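Der Tisch im Arbeitszimmer

12. Oktober
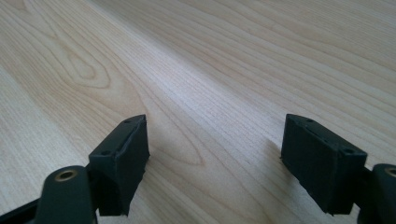 Wie oft muss man einen geölten Holztisch nachölen? Bei uns reicht einmal im Jahr, meistens im Juni, wenn die Fenster lange offen bleiben können.

Dieses Jahr ist der Juni ausgefallen, weil wir in Grasau auf der Baustelle meiner Schwester waren. Also jetzt im Herbst. Den großen Tisch im Esszimmer habe ich zuerst gemacht, der kleine Schreibtisch im Arbeitszimmer bleibt, wie er ist. Seine helle Platte mit der feinen Maserung ist glatt und glänzt im Licht, die wische ich nur feucht ab.

Beim Esstisch bin ich so vorgegangen:

Abräumen, absaugen, mit Holzseife abwaschen. Dann 18 Stunden trocknen lassen, also über Nacht und noch den halben Vormittag. Danach leicht anschleifen, Körnung 200, immer mit der Faser. Den Staub nehme ich mit einem nebelfeuchten Tuch ab.

Das Öl ist von Vedier. Früher hatte ich das von Cistance, das roch mir zu stark und blieb in den Ecken lange klebrig. Dünn auftragen, kurz einziehen lassen, den Rest gründlich abnehmen. Bei der zweiten Schicht habe ich zu viel genommen und musste am nächsten Tag an einer Stelle noch einmal ran - das sieht man bei Gegenlicht immer noch.

Die Lappen bitte nicht zusammengeknüllt in den Müll werfen, sie können sich selbst entzünden. Ich hänge sie draußen einzeln über die Leine.

Liam Ó Riain hatte in den Kommentaren gefragt, ob man Wasserringe wegbekommt. Die hellen sind nach dem Schleifen verschwunden, ein dunkler von einem Blumentopf ist geblieben. Da müsste ich tiefer ran, und das will ich bei dem Furnier nicht.

Nach 7 Tagen durfte wieder alles auf den Esstisch. Bis dahin haben wir in der Küche gegessen - zu sechst etwas eng, aber es ging. Als Nächstes kommt die Bank im Flur dran.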